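Home | About | Our Teachers | Lessons | Contact

About Irwood Accordion School

Hi, I'm Nazareno Zanetti, and I teach accordion in Girngate. I started with 2 students and my uncle's old Mancuso, which wheezed on every low note – I still play it at parties!

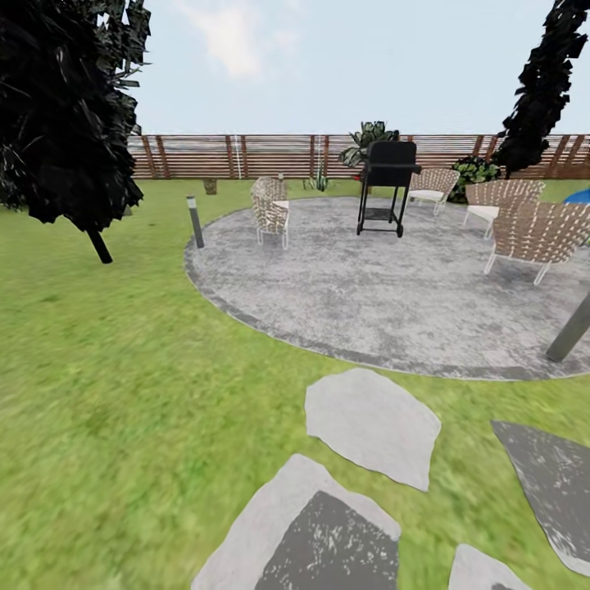
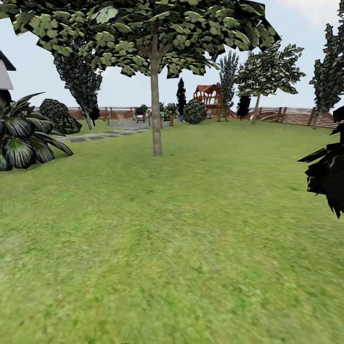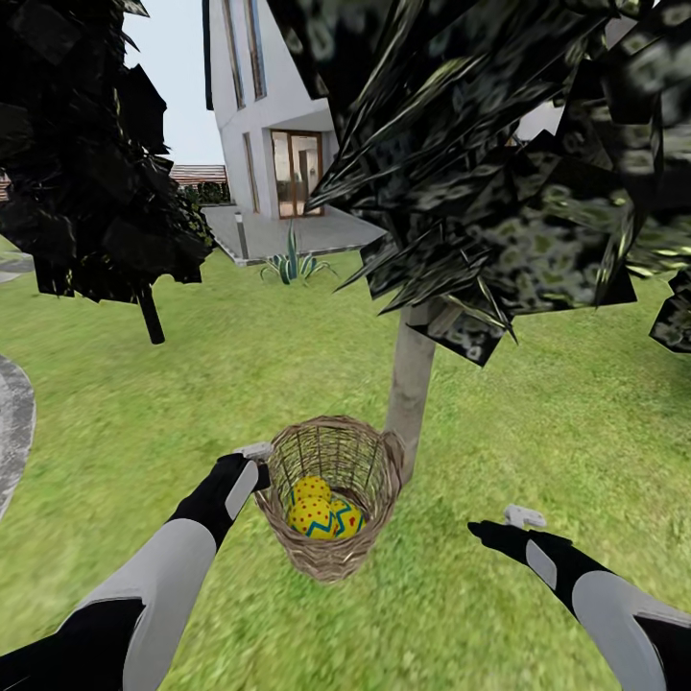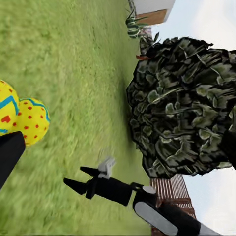 Most folks who come to me have never touched a keyboard, and that's fine by me. We start with the bellows, then a waltz or a polka (your pick), and I'll lend you a Vellon to take home until you find one you love. Lessons run all year except July, when I go see my mother and eat too much.

Contact: stop by the school or leave a message | © 2018 Irwood Accordion School | Back to top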